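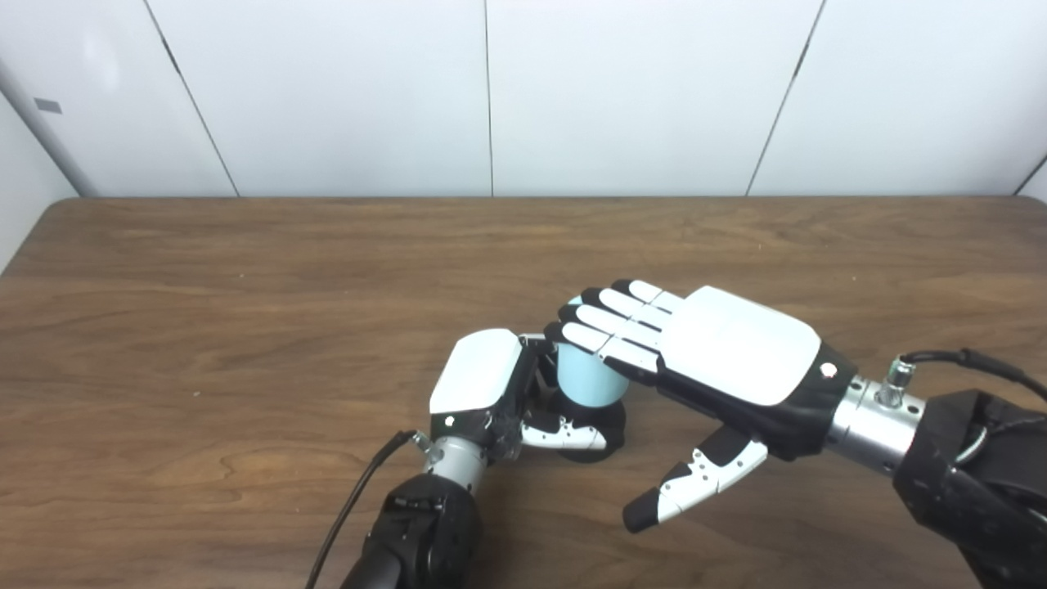 Staff Forum – Notes of the November Meeting

Kelechi Olaniyan was in the chair and thanked everyone for coming up straight from shift, and the late team for coming in early, which was very good of them. The notes of the last meeting were agreed.

1. Hands at the finishing benches

Kelechi told us that Hovland will keep the two-handed robot on cup handling until the spring. It did 1,099 cups in October against 2,132 from the bench beside it, so there is a fair way to go, and she wanted to say plainly that no posts are going because of it. Several people were glad to hear that said out loud. The packing side asked for it in writing as well, and Kelechi will send a letter round.

2. Who does what

There was a long and good-natured talk about minding the robot. Those who have done it find it easier on the wrists but lonelier – you miss the chat along the bench. It was agreed to try swapping over every 2 hours. Pay for minding stays at the bench rate for now, which not everybody was happy with, and it will come back to the next meeting.

3. Training

Drevora can take four of us for the setting-up course. Names to the office, please, and do put yours down even if you think you're not the type! The £500 left in the training fund will go towards travel.

4. Any other business

The kettle upstairs is being replaced. Next meeting at 2.30 pm, same room.

Staff Forum, Grekard Works – contact the office | © Grekard | Back to top

Recent items
Zunel shift app: how to log in
Notes of the September meeting
Canteen hours over the winter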